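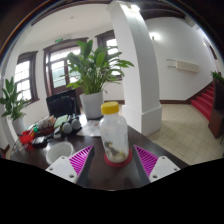 I owe a few people an account of what happened to the bottle task, and one person an apology, so both are going in this post. The apology is to Yaw Akolgo, who told me in December to check the screws.

For anyone who wandered in from the sourdough posts: my day job is collecting demonstrations for a robot arm. I pick things up by hand with a gripper that matches the one on the arm, the recordings go off to be trained on, and some weeks later the arm is supposed to pick things up the way I did. I have a degree. I spent most of the spring picking up a bottle with a yellow cap.

The bottle task is called Rebane, because every task gets a code name and whoever hands them out likes them unpronounceable. You go in with the fingers open, one on each side of the bottle, close, lift it off its red coaster or lid, move it over, put it down and let go. We recorded it in a lot of rooms, with plants and windows and other people's clutter in the background, so the arm wouldn't decide that bottles only exist on our bench. I was proud of my set. Very smooth wrists.

The first run on the real arm, over at the Prisbridge lab, went fine for the lift. It got the bottle up, carried it across and set it down. Then it opened its fingers by the thickness of a credit card, considered the job done, and drove its elbow back to the home position with the bottle still in hand. The bottle hit the guard post. The cap stayed on, I'll give it that. The shelf the guard post is attached to did not stay on.

Anneliese Diekmann was standing inside the taped line when this happened. She wasn't hurt. She was inside the line because I'd waved her over to see how nicely it was doing, and I'd like that on the record, as it is already on the record, in a form with my signature at the bottom. She hit the stop button before I'd worked out that anything was wrong. I was still saying "look at that."

We spent two days blaming the software. It's tradition. The training people at Ullden looked at their end and sent back a very polite message asking how wide the gripper was when it was fully open. I said that was a silly question and went to measure it so I could say so with a number.

It wasn't as wide as it claimed to be. The finger pads on my unit sit on mounting blocks, the blocks are held by little screws, and on one side two of those screws had backed out enough to let the finger lean in under load. Every time I squeezed, it shifted a hair. Every time I let go, it came most of the way back. The width reading comes from the slide underneath, which was moving perfectly well and had no idea what the finger on top of it was up to. So for session after session the recordings said "open" a little before the bottle was free, and my own hand, being attached to a person with eyes, quietly made up the difference with a wiggle on the way out.

The arm didn't learn the wiggle. It learned the number.

We went back through the files to find where the drift started. Out of 2,000 recordings, 900 had to go. They were mine, nearly all of them, including the smooth ones. The first 73 after the bad patch begins are borderline, and there's an argument going on about whether to keep them that I've been asked to stay out of.

Now for the dull part, which is what we do differently. There's a gauge block in the case, and the gripper gets closed on it before every session and again after lunch. The screws have thread locker on them and a paint mark across each head, so you can see at a glance if one has turned. The arm won't go home until the wrist says the load is gone, whatever the fingers believe. And the taped line at Prisbridge is now a gate with a switch on it, and if you open the gate the arm stops. Anneliese picked the gate. She did not ask my opinion on the color.

The retrained version goes onto the Vasovel arm first, which is slower and lives behind plastic. I'm re-recording the bottle in the meantime. I did 67 takes on Thursday and by the end I was wiggling on every one out of habit, with a perfectly straight finger, so Yaw made me throw out the last batch and go for a walk.

He hasn't said "I told you so." He gave me a screwdriver with a ribbon on it. It doesn't fit the screws.

We use cookies to remember your preferences and see which posts get read. By continuing to browse this site you agree to our cookie policy. Accept | Manage settings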